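3.2 Unmarked containers and the problem of the second guess

Our first study asked how households label the things they store. The second asked the less flattering question of what happens when they don't. We recruited 48 households in the town of Jallari through a notice in the June water bill, a method we recommend to anyone who enjoys telephone calls about water bills. Each household agreed to keep a diary of every search for a stored item lasting longer than it took to become annoyed. This threshold was left to the participants, and it varied a great deal within marriages.

The diaries yielded 777 searches. Following Palaniappan's earlier scheme, we sorted them by the first place the searcher looked and by the reason given for looking there. The most common reason was "it's always been there," which was offered with equal confidence whether or not it had ever been there. Searchers who opened a wrong container tended to open the same one again before the search ended, a habit we call the second guess. One participant returned to a single cookie tin four times in one evening and recorded the fourth visit as "checking."

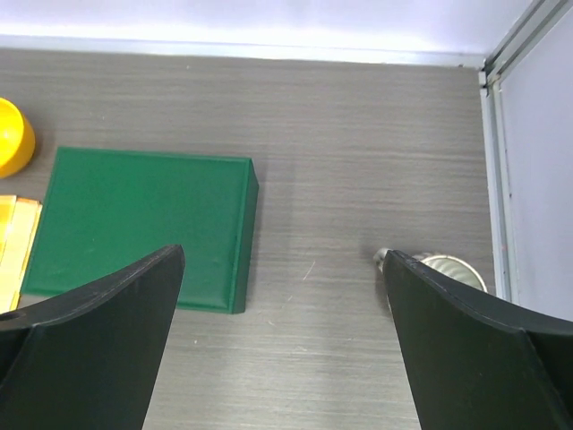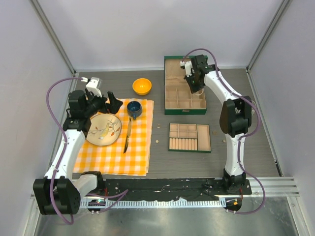 Figure 4. Two views of a tabletop with a wood-grain pattern.

Color was the feature our participants trusted most and used worst. In the interviews, people described their containers by color before size, shape or contents, and they seldom gave any other feature unless pressed. A box like the one in the first view of Figure 4, green and with no visible printing on its broad top face, would be "the green one" in nearly every home we visited. The name works well until a second green one arrives. Households in that position rarely added a label. They moved to "the other green one," a phrase that pointed to a different box depending on who was speaking.

Van den Broek has argued that such names are a form of family property and that a written label would feel like an insult. Our interviews give her some support. When we handed out a pack of 10 blank labels to each household, most packs were put away for safekeeping, and several later turned up in the diaries as the object of a search. The Kröger household did label everything, including the drawer that held the labels, but reported no drop in annoyance.

We then compared search times before and after the labels were handed out. The difference was small and ran in the wrong direction. Section 3.3 takes up the matter of attics, which we had hoped to avoid.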